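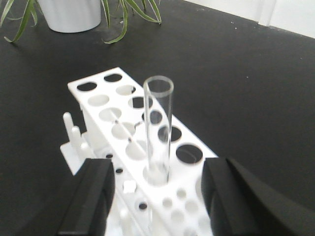

*Fig. 1. Wrist camera view, tube task: one glass tube in the twelve-hole rack, gripper fingers on either side.*

**Tamusano data collection: progress report to Zillov, April**

Collection on the tube task is at 200 accepted episodes against a target of 1,000. All were recorded by teleoperation on the Azar station. The rate is below plan. Operators spent the first part of the month on calibration, and episodes recorded before the wrist camera was refocused were discarded.

Start positions now cover all 12 holes in the top plate. Rack angle is changed between episodes. Background objects, including the potted plant, are moved on a fixed schedule.

Open items:

- Clear glass gives weak edges against the black tabletop. Dramby is testing 2 lighting setups.
- Episode labels do not yet record which hole the tube starts in. The field will be added and earlier episodes relabeled.

No change to the budget is requested. The first training run starts when the relabeled set passes review.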